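Remote Access to Hearings: Frequently Asked Questions
Stescombe County Court
Last updated September 7, 2025

Which hearings can the public follow remotely?
Civil motions, appeals from small claims, and most bench trials. Family, juvenile and sealed matters are excluded. The assigned judge may close the remote feed at any point and does not have to give notice.

Do I need to register?
Yes, for video. The audio line is open to anyone, up to a limit of 600 callers per hearing. Video registration closes at noon on the previous court day.

May I record or repost the feed?
No. Standing Order 22 bars recording, screenshots and rebroadcast by any person, including the parties. Violations are handled as contempt.

How do news organizations apply for camera access?
File Form 2 with the clerk – one form per case, not per hearing. Any party may object in writing. Judge Abelardo Urrutia rules on contested requests, usually without argument.

Does a pending appeal change anything?
It can. In Trundine v. Gidey, the appeals panel stayed the video order in July, and only the audio line remains open. The stay applies to that case alone.
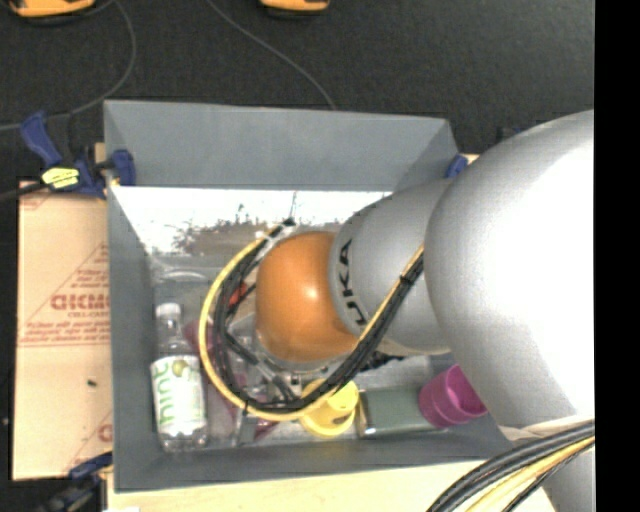
Where a stay is in effect, the case calendar shows the letter S next to the hearing time. Registrations already made for video are converted to audio and the access code stays the same.

Are transcripts available?
Yes, from the court reporter at the standard page rate. The online index covers more than 3,869 transcripts. Older ones are kept at the Plilent annex and must be requested by case number – party names are not enough.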